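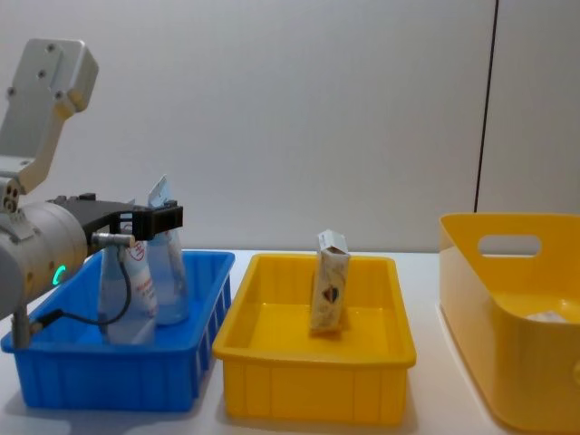 What Is Plastic?

A Discovery Page for Young Readers
Tristby Museum of Materials, Learning Department

Plastic is one of the most common materials in the modern world. It is used in toothbrushes, rulers, raincoats, telephones, bus seats and the soles of shoes. Your great-great-grandparents would have known very little of it. Most of the things they owned were made of wood, metal, glass, clay, leather, wool or cotton.

This page explains what plastic is, how it is given its shape, and what may happen to it after it has been used. Words marked in the text as new words are explained again at the end.

Long chains

Everything around you is made of very small pieces called molecules. A molecule is far too small to see, even with a classroom microscope. Water is made of molecules, and so are sugar, air and your own skin.

The molecules in plastic have a special shape. They are long chains. Each chain is built from small links joined end to end, in the way that paper clips can be hooked together. Scientists call one of these chains a polymer (say POL-uh-mer). A single chain in a plastic object may have more than 2,000 links.

Chains are also found in nature. Cotton, wool, silk, rubber and spider webs are all made of polymers. People used natural polymers for thousands of years before they learned to make new ones in a laboratory.

Where does it come from?

Most plastic is made from oil or natural gas, which are taken from deep under the ground. At a large factory, these are heated and separated into simpler substances. The simpler substances are then joined into chains.

Some plastic is made from plants, such as corn or sugarcane. The chains in plant plastic may be just the same as the chains in plastic made from oil, or they may be different. It depends on the recipe.

New plastic usually leaves the factory as small pellets, a little like grains of rice. The pellets are packed into sacks or poured into tank trucks and sent to other factories, where they are made into finished goods. The Chien Molding Works, across the Imance River from our museum, receives its pellets by train. On a still night the cars can be heard from our front steps.

Soft when hot, firm when cool

The word "plastic" comes from a Greek word that means "able to be shaped." Many plastics become soft when they are heated. The chains begin to slide past one another, and the material can be pushed, blown or pulled into a new form. When it cools, the chains stop sliding and the plastic keeps its shape.

There are several ways to do this work.

Injection molding. Melted plastic is pushed into a hollow metal mold. The mold is cooled and opened, and the finished piece comes out. Toy bricks and bottle caps are made in this way.

Blow molding. A tube of warm plastic is placed inside a mold, and air is blown into it. The tube swells like a balloon until it touches the sides. Bottles are made in this way.

Extrusion. Melted plastic is pushed through a hole, much as toothpaste is squeezed from a tube. The shape of the hole decides the shape of the piece. Pipes and drinking straws are made in this way.

Not every plastic can be melted again. In some kinds, the chains become tied to one another when the plastic is first made. Heat will not loosen them – it will only burn them. The handles of many cooking pots are made from plastics of this kind.

Adding color

Many plastics have no color of their own. They are clear or milky white. To color them, workers mix in a fine powder or a small number of strongly colored pellets before the plastic is shaped. The color then goes all the way through, so a scratch on a plastic object often shows the same color underneath. A scratch on painted wood does not.
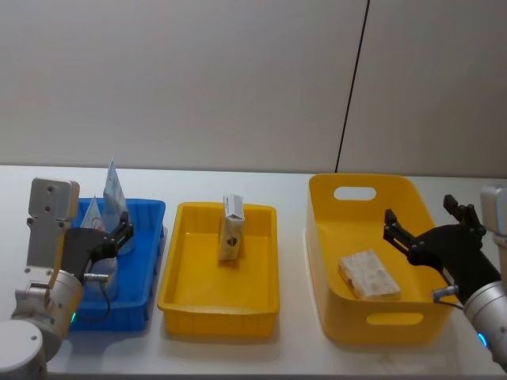
Plastic containers in two colors: a blue tray, a shallow yellow tray and a deeper yellow tote.

Why do people use so much of it?

Plastic is light. It does not rust. Water does not soak into it, and most kinds do not let electricity pass through, so it is a safe covering for wires. In hospitals, it can be wrapped around clean tools to keep germs away.

It also has faults. Sunlight can make it weak and brittle. Some kinds crack in the cold. The greatest difficulty is that most plastic does not rot. An apple core left in the soil may be gone within a season, while a plastic fork may remain for longer than a person lives. Pieces that are washed into rivers can travel to the sea, where animals may mistake them for food.

After use

Some plastic can be recycled. It is sorted by kind, washed, cut into flakes, melted and made into pellets once more. Sorting matters a great deal, as different kinds do not mix well when they are melted. A small number inside a triangle, often found on the bottom of a container, tells workers which kind it is. Rules are not the same in every town. Ask an adult to help you find out which numbers are collected where you live.

Using an object many times is also a good choice. A sturdy lunch box can last for years.

Things to do

Look for the triangle on 10 plastic objects at home. Write down each number. Which one did you find most often?

Hook paper clips into one long chain and several short ones. Put them all in a bowl and stir them. Try to lift out the long chain by itself. Long polymer chains become tangled in a similar way, and this helps to make plastic strong.

Visit the Nekach Gallery on the second floor of the museum. It holds 1,117 plastic objects, including combs, radios, buttons and dolls. The button drawers contain 600 of these and may be opened by visitors.

New words

Brittle: hard, but easily broken.
Mold: a hollow form used to give shape to a soft material.
Molecule: a very small piece of a substance.
Pellet: a small, rounded piece of material.
Polymer: a long chain made of many small links.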